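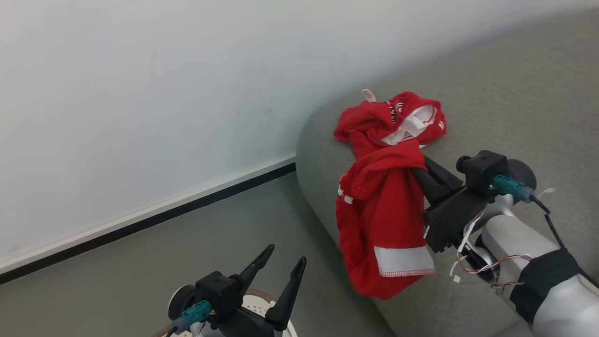
July, morning. Wet bench.

Carrying on with the red bleed problem. Summary for whoever picks this up: the mending customers keep bringing in red sportswear with white panels that have gone pink in the wash, and we want a rinse routine we can hand over the counter with some confidence. Last month's notes are in the blue folder, but the pages on polyester are out of order and one has tea on it.

Cloth in use is still the Groner cotton jersey, dyed red with the Skultell reactive powder, plus a strip of undyed jersey stitched along one side as the catcher. I cut everything from the same end of the roll. The other end has a fold line where the dye took darker and I don't trust it. Polyester pieces are the leftovers from the kit bag job and will have to wait, as we still don't know what they were dyed with.

**Set-up**

- 2000 ml tap water per beaker, left to stand first
- 38 degrees, checked with the glass thermometer (the digital one reads high, label it or bin it)
- Droltix liquid, 2 ml
- salt in one beaker, none in the other
- stir by hand every few minutes, same stick for the same beaker

First run was spoiled. I'd rinsed the salt beaker with water from the hot tap and then topped up without checking, so it started a good deal warmer than the plain one. Both catcher strips went pink and the salt one was worse, but that says nothing about salt. Strips kept and marked VOID in pencil so they don't end up pinned on the board.

Second run, both beakers started level. Plain beaker: water went pale pink early and didn't get much darker after that. Catcher strip slightly pink, mostly near the stitching. Salt beaker: water about the same to my eye, strip perhaps a touch cleaner. Held them against the window and then under the lamp and changed my mind between the two. I'd call it no difference until somebody else has looked. Please look before reading the labels on the back.

The stitching is worth a note. Thread is holding colour and letting it out slowly where it lies against the white. I used the red polycotton because it was on the machine. Should have used white. A line of pink along the seam is what people bring in from home too, so it isn't wasted, but it muddles the strip reading. New strips to be sewn with the plain white cotton from the Goh box.

**After lunch**

Tried the dwell test, which is the one I care about more. Most of the ruined shirts we see seem to come from sitting wet in the drum or the basket, going by what customers tell us at the counter. The wash itself gets blamed, but they also say it was left in overnight, or that it was in a bag in the car after a match.

Four pieces, washed together, wrung by hand, then treated separately:

| Piece | After washing | Catcher strip |
|---|---|---|
| A | hung straight away, opened flat | clean except seam |
| B | folded red on white, left 2 hours | pink patch, hard edge |
| C | folded with a sheet of blotting paper between | clean, paper pink |
| D | balled up, left 4 hours | blotchy all over |

B and D are clear enough to show people. The patch on B has the outline of the fold, so you could lay the two together and see where they touched. D is a mess and shows the thing best. C surprised me a little, as I expected the paper to soak up water and then hand the colour back. It may do if left longer. Worth a repeat with an old tea towel, as few people at home have blotting paper in the drawer.

None of this has any numbers behind it. We have the grey scale card somewhere -- not in the top drawer, not with the swatch books -- and until it's found the strips are being judged by eye against each other. If it doesn't turn up we should just order one.

**Getting the pink out**

Had a go at rescuing strip D. Cold soak with fresh Droltix brought it down a fair way while it was still damp. I cut the strip in half first and let one half dry fully on the rack, and that half barely moved in the same soak. So the advice on the card should be to put it straight back in if you spot it while it's wet. I would leave bleach off the card altogether. It took the pink out of an old scrap from the spring but left the elastic trim yellow and a bit crisp, and we'd be the ones answering for that.

Haven't tried the colour-run sachets. The Skultell leaflet says to test on a hidden seam, which is fair, but on a shirt with white piping against red there isn't much hidden seam with both colours on it. Inside of the hem is probably the best place.

**Draft wording for the counter card**

> Wash red and white sportswear cool, with other reds. Take it out as soon as it has finished. Open it out and hang it so the red parts don't lie on the white. If you see pink, don't dry it. Soak it cold and wash again.

Reads a bit bossy. The line about other reds may need to go if the customer only has the one shirt.

**To do**

- repeat salt / no salt with white thread, same starting temperature
- C again with tea towel
- find or order grey scale card
- burn test on the kit bag polyester, outside
- more Droltix, bottle is nearly done
- fix the rack, the second rail slips and two strips ended up touching (not ones from the table)

Dye powder is low as well. There was more than 38 g when I last weighed the tub and I haven't written down what I took out since. Will weigh it before the next batch.

Beakers rinsed, sink still pink round the plug. Strips A to D are pinned on the board, left-hand side, please don't move them into the sun.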